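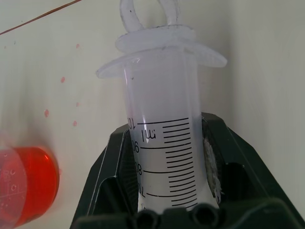 Handout 5, p. 3

Manipulation Methods – Lecture Notes
Notes by Shivam Nautiyal, from the session by Ebise Demissie

Topic: learning to handle lab tools from wrist camera only. Syringe task.

Why a syringe. Clear body, shiny highlight, fingers hide part of it. Depth sensors do badly on clear plastic. So no depth in the Talden setup, color only.

Grasp. Two fingers, low on the barrel. Rough whitish pad on the finger face. Grip too high and the flange gets in the way, too hard and the barrel flexes – then the plunger sticks.

Reading the scale. Major lines 70 to 100 ml here, mirrored, scale faces away from the camera. A plain digit reader fails on this. Two fixes discussed:
- flip the crop, run the reader twice, keep the higher score
- skip digits, use tick spacing only. Spacing shrinks toward the gripper, so correct for perspective first

Second one is what Kushwaha baseline does. Needs one known line to start from, remember this for the homework.

Data. 465 demos by teleop, 20 held out. Policy gets image + finger width, outputs small wrist motions. Demos trimmed at the start, operators hesitate and the policy copys the hesitation.

Result. With pads, more than 3 in 5 held-out starts ended in a stable grasp. Without pads worse, mostly rotation in the fingers. Abhishek asked if that is the pad or the camera angle – not seperated in this study, fair point.

Drips. Red liquid on a white surface, easy to threshold. Count droplets before and after transfer, gives a cheap spill score. Misses pale flat ones. Don't use it with colorless liquid.

For next time: read Andelano section on grasp force, bring one failure case each. Harish has the code for the tick fit.

2 comments | 3 shares

Questions: Ebise Demissie, course desk | © Wondau Robotics Teaching Group | Back to top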